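Slide 1 – hello

Morning all. Wait for the coffee queue to sit down. I'm going to tell you how I ended up with my own business, and it starts with an aunt and a van full of door handles.

She ran Walance, a little trade supplier out in Clornport. I only saw her in the summer, and I thought she was the richest person alive because she had a desk with a phone on it! (Pause, people usually laugh. If they don't, carry on.)
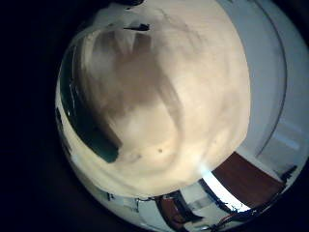

Slide 2 – what I learned in the van

She let me ride along on deliveries. Two things stuck. She wrote every promise down while the customer was still talking, and she rang people back the same day even when the news was bad. I was 14 and bored stiff and I still picked it up.

Slide 3 – my first go

Adudau. Say it slowly, they never catch it first time. I put in my savings, all £849 of them, and sold brass hinges from my bedroom. It lasted five months. I'd priced everything by looking at what other people charged and knocking a bit off – no idea what postage cost me. Don't rush this bit, it's the part people ask about afterwards.
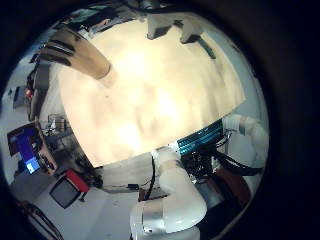
My aunt went through the figures with me at her kitchen table and didn't tell me off once. She just kept asking "and who pays for that?" until I went quiet. I still hear it whenever I send out a quote.

Slide 4 – Marulanda

Second go, and the one that's still here. Same hinges, sensible prices, and a rule that I pay myself something every month, even if it's tiny. Mention the first big order, and that I cried in the car park (only if the room feels friendly).

Slide 5 – over to you

Ask who's got a relative they could pester with money questions. Hands up. Then ask when they last rang them. Leave time for questions, and remember to say where the loos are before the break.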